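Minutes - Ramport Supper Club, spring planning meeting
March 28, 2018
By Eun-ji Ra

Present: Canpolat, Mutska, Dilys, Howard, Priti, me (notes). Apologies from Joan and from the Grovum lot, who had a clash.

Started late, hall was locked. Howard went for the key.

1. Last minutes
Agreed. One correction - the deposit for the hall was paid by Priti, not Dilys. Priti would like it back please.

2. Money
2000 in the account before the hall bill. Howard thinks we can do the spring supper without putting the ticket price up. Canpolat not convinced, lamb has gone up and we lost money on the October one. Long discussion. Left as it is for now, look again when the butcher has quoted.
ACTION: Canpolat to get price from butcher, and from the other one if the first is silly.

3. Spring supper - menu
Starter: leek soup or the beetroot thing. Show of hands, soup won.
Main: lamb shoulder, slow, with beans. Veg option is Mutska's stuffed peppers again, went down well. Dilys asked could they be less salty. Mutska said they weren't salty. Moved on.
Pudding: rhubarb, if Howard's comes up in time. Otherwise shop rhubarb. Custard - proper, not powder (Dilys). Powder is fine (Howard). Not settled.
Bread from the usual place, ordered the day before this time.
ACTION: Mutska to write out the pepper recipe so that two people can make it.

4. Numbers
24 places, same as before. Seven already asked for by Grovum. Priti worried they will want to sit together agian and take the whole of the long table. Agreed no reserved seats except for anyone who needs to be near the door.
Tickets on sale once menu is printed. Names and allergies to Priti, in writing, not shouted across the car park.

5. Kitchen
Oven: left side still runs hot. Hall say they know. Howard to chase.
Fridge is shared with the playgroup, so label everything.
Tea towels - we never have enough. Everyone bring two and take two home.
Drains smell. Not ours to fix but Canpolat will mention it when he rings about the oven - sorry, Howard will.

6. Crockery
Round plates from the hall cupboard are chipped, Dilys wants them gone. Hiring costs more than we'd like. Mutska keen on square ones, says they stack neater. Howard says soup needs bowls whatever shape the plates are. Fair point. Bowls from the hall cupboard are ok.
Decision: square for mains if the price is right, bowls as now.
ACTION: Mutska to ask about price for the full set. Dilys to sort the old ones and bin anything with a crack.

7. Washing up rota
Not popular. Two per shift, swap at pudding. Priti and Howard first, Canpolat and me second. Joan put down in her absence for drying.

8. AOB
Raffle - yes, but small. No more bath salts.
Music - Dilys's nephew offered. Will ask how loud.
Key: spare one to be cut so we aren't stood outside again.

Next meeting same place, date to be sent round when Joan has looked at her diary. Closed after tea.

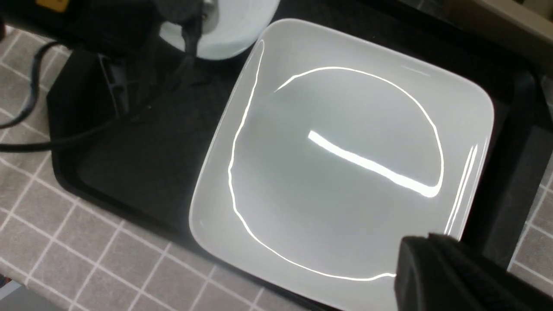

Item 6 - square plate, white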